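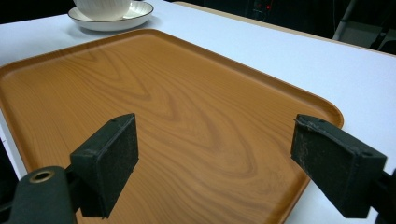
Feeding a crowd soup at home without losing my mind - how do you do it?

Posted in Home Cooking > Hosting
Mitton community board

My building has a supper swap where each household takes a turn cooking for the rest, and I finally put my name down! Mine is a Sunday in June and I'm expecting 12 people. I want to make soup because I love soup and I think people forget how good it can be when somebody fusses over it a little.

The most I've ever cooked for is four. I have one big stockpot, a smaller one, and a regular home stove with one burner that runs hot. I'm thinking white bean and greens with lemon, plus bread from the bakery in Tedadville. What I can't work out is how much to make, whether I can cook it the day before, and how to keep it hot once people start showing up late (they will). Two of my neighbors don't eat meat, so it has to be good without bacon or chicken stock. Any help is very welcome, I'm excited and slightly terrified.

3 replies

soupladle_oyelaran
Oh, this is my favorite kind of dinner! You picked a great soup for it too.

Amount first. I plan on a pint per person when soup is the main thing, so for your group that's 12 pints, or six quarts. Go a bit over if you like leftovers. Check what your stockpot holds before you shop - if it's an 8 quart pot you're fine, with room to stir. If it's smaller, split the batch between your two pots from the start, because moving hot soup between pots at the last minute is how I ruined a pair of suede shoes.

Yes, cook it the day before. Bean soup is better on the second day, no contest. But leave out the greens and the lemon! Greens go drab overnight and lemon loses its sparkle. Add the greens when you reheat and the lemon right at the end, off the heat.

Please don't put the whole hot pot in the fridge. It takes forever to cool in the middle and it warms up everything else in there. Ladle it into shallow containers, no more than 3 inches deep, and get those into the fridge promptly.
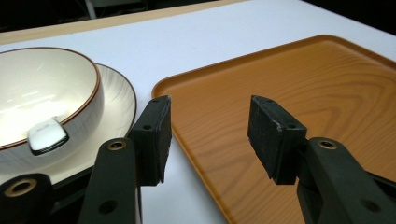 For the no-meat part, the trick is to build flavor early. Cook your onions slowly, longer than you think you need to, then add garlic and a good spoonful of tomato paste and let that darken. Drop a Parmesan rind in if your neighbors eat cheese (ask, some vegetarians skip it). If they don't, a strip of dried kelp and a splash of soy sauce do a lovely job. Save the cooking water from the beans too, it's half your stock right there.

kettle_and_crumb
slow cooker. borrow one if you don't have one. get the soup properly hot on the stove first, then pour it in and set it to warm. don't try to heat it up in there from cold, it takes too long

also cut the bread late

Clastilov Lane Cook
Agree with nearly all of the above, though I'd make more than a pint each if the bread is good. People come back for seconds once they see somebody else do it.

My addition is toppings. Put out little dishes of things and let everyone finish their own bowl - chili oil, toasted breadcrumbs, chopped parsley, plain yogurt, lots of black pepper. It makes a simple pot feel like a party and it takes care of the picky eaters.

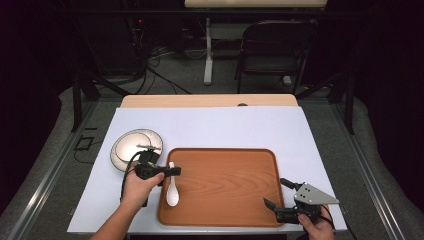 I fry the breadcrumbs in olive oil with lemon zest and they're the first thing to run out, every single time. Make double. They keep fine in a jar for a few days, so that's one job you can get out of the way early.

On reheating: medium-low, stir from the bottom, and stay off that hot burner of yours. Beans thicken a lot overnight, so have a kettle of water ready to loosen it, then taste again for salt. It will need more than you expect. Come back and tell us how it goes, and what you served for dessert!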